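Pultero Tabletop Produce Collection
README, release 2

Summary
Pultero is an image collection of small fruits and vegetables arranged on household tables. It was prepared by the Dahlgren group to support work on recognizing, sorting and serving fresh produce. The release holds 2951 images, of which 1480 carry checked labels. A further 485 are reserved for evaluation and should not be used for training.

Contents
Tomatoes and citrus make up most of the collection. Tomatoes are labeled by color and size class – cherry tomatoes have a class of their own. Passion fruit and dried fruit are labeled separately. Items inside a dish receive the tag "in_dish"; items lying directly on the tablecloth receive "on_cloth". Dishes and cloths are labeled once per image.

Known limitations
Yellow cherry tomatoes and other small yellow fruits are easily confused. Where the two annotators disagreed, the label "yellow_round" was kept. Motion blur has not been corrected.

Contacts
Labels: Ratih Entili and Thiện Triệu
Access requests: Randi Tangen
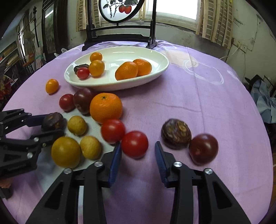 Mixed produce on a lavender-purple tablecloth, with a white oval dish.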